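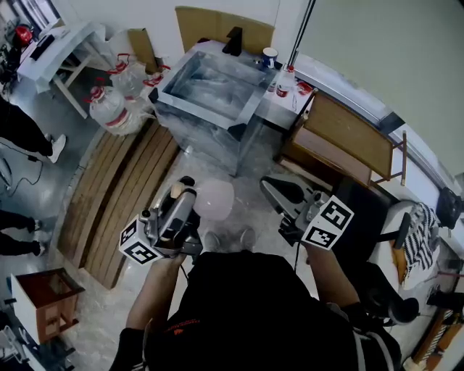 ナストコム(Nustcombe)、1月

# 断食中にうっかり食べちゃったら、みんなどうしてる?

宗教と日常生活・個人プロジェクト報告書

## きっかけは寮の台所

私が住んでいるTavutach寮は台所が共同で、冷蔵庫も棚もだいたい混ざっています(名前シールはあるけれど、あんまり守られていません)。去年のラマダーンのある夕方、同じ階の先輩が鍋の味見をスプーン一杯ぶんして、そのまま固まったんです。「あ、飲んじゃった」と。日没まではまだ少しありました。

横にいた私のほうが慌ててしまって、「え、今日のぶん、だめになっちゃうんですか?」と聞いたら、先輩は「忘れてたんだから大丈夫」とさらっと言って、口をゆすいで鍋をかき混ぜに戻りました。ところが洗い物をしていた別の子が「うちの家だと、あとで一日やり直すよ」と言い出して、そこから二人の話がずいぶん長く続いたんですよね。けんかではなくて、むしろ楽しそうでした。

私は特に信仰を持たずに育ったので、断食の決まりは「食べたらアウト」くらいのものだと思っていました。同じ宗教の二人で答えが違う、しかもどちらにもちゃんと根拠がある、というのがすごく面白くて、これをプロジェクトのテーマにしました。

## やったこと

調べ方は二本立てです。まずアンケート。Elloというフォーム作成サービスで質問を作って、寮の掲示板と、寮の前の食料品店Naiduのレジ横に案内を貼らせてもらいました。返ってきた回答は173件。正直そんなに集まると思っていなかったので、自由記述を読むのに冬休みがほぼ消えました。

それから、回答してくれた人のうち16人に直接会って話を聞きました。ムスリムの人がいちばん多く、あとはカトリック、正教会、ユダヤ教の人たちです。一人一時間のつもりが、たいてい延びました。断食の話をすると食べ物の話になり、食べ物の話になると実家の話になるので、録音の半分くらいはスープのことです。

本のほうは大学図書館の入門書と、各宗教の法や規則の解説書を使いました。原典を自分で読めるわけではないので、この報告書に書いた決まりの説明は全部、解説書からのまとめです。細かいところは、所属している場所の指導者に確かめたほうがいいと思います(インタビューでもみんなそう言っていました)。

## 「忘れていた」はどう扱われるか

イスラームでは、断食中だということを本当に忘れて飲み食いしてしまった場合、断食はそのまま続けてよい、というのが多くの法学派の考え方です。根拠としてよく引かれるのが、忘れて食べたり飲んだりした人は断食を全うしなさい、神がその人に食べさせ飲ませたのだから、という内容の預言者の言葉です。先輩の「大丈夫」はこれでした。一方マーリク派では、ラマダーンの断食については、その日は残りの時間も飲食を控えたうえで後日一日ぶんを埋め合わせる、とされています。洗い物の子はモロッコの家の出身で、なるほど、と解説書を読みながら声が出ました。図書館だったので恥ずかしかったです。

ややこしいのは「忘れていた」と「間違えた」が別ものだというところ。日が沈んだと思って食べたらまだだった、というのは忘れたのとは違って、埋め合わせが必要だという見解が多数のようです。アンケートにも、携帯の礼拝時刻アプリの都市設定が前に住んでいた町のままだった、という人がいました。これは自分だったら泣くと思います……。

カトリックの場合は形がだいぶ違います。大斎の日は灰の水曜日と聖金曜日の年二回で、一日に十分な食事は一度だけ、あとの二回は軽く。対象は満十八歳から六十歳になる前までです。さらに小斎といって肉を控える日もあります。うっかりハムサンドを食べてしまった、という話はアンケートにいくつも出てきて、自由記述がなぜかハムに集中していました。知らずに、あるいは忘れて食べたことは罪とは考えない、というのが一般的な説明で、同じ日をやり直す決まりもありません。聖体拝領の前の一時間の断食もあり、水と薬は差し支えないとされています。

ユダヤ教のヨム・キプルは日没前から翌日の夜までの長い断食で、うっかり口に入れたら、気づいた時点でやめて続きを守る、という答えを聞きました。話してくれた人は、つい癖でガムを口に入れたことがあるそうです。 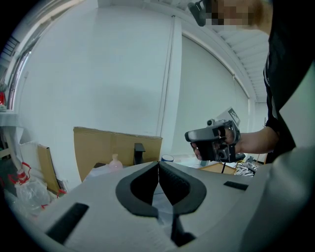 決まりと実際のふるまいの間がどうなっているかは、アンケートで一番知りたかったことでした。「自分の宗教では、忘れて食べた場合どうすることになっていますか」と「あなたは実際にどうしましたか」を別々の質問にしてみたんです。集計する前は、二つの答えはほぼ重なるか、完全に離れるかだろうと思っていました。でも並べて読むと、写真の黒い指二本の形にけっこう近いんですよね。てっぺんのところではぴたっと寄っているのに、下には三角のすき間がある。「断食は続けてよい」という大枠では決まりも行動も合っているのに、そのあとで念のためもう一日足すとか、その晩だけ祈りを長くするとか、誰にも言わず夕飯のおかわりをやめるとか、細かいところで開いていくんです。そして開く方向は、ほとんどが厳しいほうでした。

## 誰に聞くのか

厳しいほうへ開く理由を知りたくて、インタビューでは「迷ったとき誰に聞きますか」を必ず聞きました。母親、という答えがとにかく強かったです。モスクのイマームや神父さんに聞くという人も、先に母親に電話しています。そして母親はだいたい「念のためやっておきなさい」と言う。宗派を問わずです。

インタビューの中でいちばん長かったのが、ハンガリーから来ているカトリックのIldikó Kerekesさんの回でした。彼女は四旬節のあいだ甘いものを断っていて、これは教会の義務というより自分で決めた約束です。だから破っても規則上はなにも起こらない。なのに、Naiduで試食のビスケットを受け取って、一口かじってから気づいて、店の外でしばらく立っていたそうです。

「誰も怒らないから、かえって自分で決めなきゃいけないの」と彼女は言っていました。おばあさんに電話したら、残りは鳥にあげなさいと言われたとのこと。それで本当に公園まで歩いて行ったんだそうです。
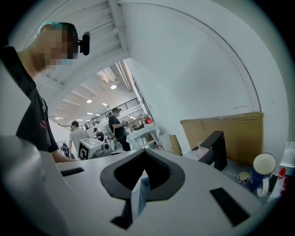
ビスケットの話にはまだ続きがあって、彼女はその年、復活祭のあとに甘いもの抜きの日を一日足したそうです。誰にも頼まれていないのに、です。「埋め合わせ」という仕組みがイスラームにはきちんとあって(病気や旅行で断食できなかった日をあとで行う、あれです)、自分もそれを真似したのかもしれない、とのことでした。寮の台所で先輩たちの話を横で聞いていて覚えたらしい。こういう、隣の人のやり方がちょっとうつる現象は、アンケートの設計のときにまったく考えていなかったので、数字では何も言えません。次にやるなら絶対に質問に入れます!

逆に、聞かないで自分で調べる人もいます。主な行き先はネットの質問回答サイトでした。私も一つのサイトの断食カテゴリーをさかのぼってみたら、公開されている質問が1,862件ありました。もちろん全部は読めていません。新しいほうから順に、目がしょぼしょぼになるまで読んだだけです。それでも、同じような質問が何度も出てくるのはわかりました。歯みがき粉を少し飲んだかもしれない。雨が口に入った。寝ぼけて水を飲んだ。回答する側は毎回律儀に、意図があったかどうか、覚えていたかどうかを確かめてから答えていて、その手順はどの回答者でもよく似ています。

面白かったのは、質問した人が回答のあとに書くお礼です。「安心しました」で終わる人が多いなか、「でもやっぱり一日やります」という人もいました。ここでも厳しいほうに開いているんですよね。

## うまくいかなかったところ

まず、回答者が偏っています。Tavutach寮とNaiduのお客さんですから、若くて、実家から離れて暮らしていて、たぶんよく自炊する人ばかりです。年配の人の声はほとんど入っていません。

次に、質問文がまずかったです。最初の版では「断食を失敗したことがありますか」と書いてしまって、途中で何人かから「忘れて食べたのは失敗じゃない」という指摘をもらいました。決まりの上でも本人の感覚でも、確かにその通りです。慌てて「断食中に忘れて飲食したことがありますか」に直しましたが、直す前の回答と後の回答をそのまま一緒に数えることはできず、この質問だけは集計から外しました。

それと、正教会の断食についてはほとんど書けませんでした。期間も食べてよいものの区分もとても細かくて、油や魚の日をどう数えるかだけで別のレポートになりそうです。話を聞かせてくれた二人には、せっかくの時間をあまり生かせなくて申し訳なく思っています。ノートは取ってあるので、来学期の課題で使わせてもらう約束をしました。

ヒンドゥー教や仏教の断食も、アンケートに回答はあったのに、私の勉強が追いつかず今回は触れていません。

## いま思っていること

始めたときは、宗教ごとに「セーフ」「アウト」の表を作って提出するつもりでした。実際に作りかけの表もあります。でもインタビューの三人目くらいで手が止まりました。マスに入らない話のほうが多いし、みんながいちばん熱心に話してくれるのも、まさにそのマスに入らない部分だったからです。表は付録に、途中までのまま付けておきます。

先輩にもこの報告書の下書きを読んでもらいました。感想は「あの鍋、塩が足りなかったの覚えてる?」でした。覚えています。日没のあとに、みんなで塩を足して食べました。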